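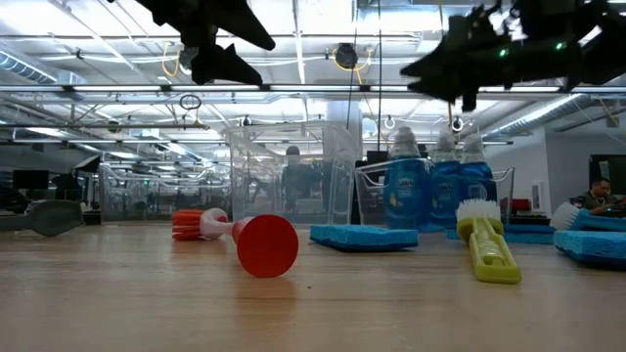
**BIG QUESTIONS / Around the House**

# Does "new and improved" mean anything?

Walk down the cleaning aisle and read the labels. One says "new and improved." The next one says "2 times the power." It sounds great, but two times the power of what? Water? The old bottle? A wet sock? If the label doesn't say, you can't check it, and you don't have to believe it.

Let's look at what soap does. Grease and water don't mix, so rinsing a buttery plate with plain water leaves a lot of butter behind. Each tiny bit of soap has one end that sticks to water and another end that sticks to grease. The soap surrounds the grease in little balls, and the water carries them off down the drain. Pretty much every dish soap works this way, fancy label or no fancy label.

What about bubbles? People think more foam means more cleaning. I don't buy it. Foam is mostly air, and a soap can clean well while making very little of it.

Then there is the lemon smell. A smell can be added to almost anything. It tells your nose that somebody put a smell in. 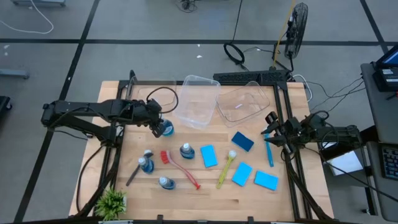 *Bottles and sponges on a wooden tabletop.*

Numbers can fool you too. Say an ad for Ivelen dish soap tells you it "washes 2,000 plates." Were they dinner plates covered in cold gravy, or saucers with a few crumbs? How much soap went on each one? Maybe the number is true. You still don't know if it will be true in your kitchen.

## Try it yourself

You need 3 old plates, butter, a sponge, and 2 kinds of dish soap. Ask a grown-up first.

1. Rub the same amount of butter on each plate.
2. Wash one with plain warm water, one with the first soap, and one with the second.
3. Count 26 wipes for each plate and rinse the sponge well in between.
4. Let the plates dry, then feel them with a clean finger.

Did the soaps beat the water? Could you tell them apart? Try it again before you decide – one test can go wrong in all sorts of ways, and that includes mine.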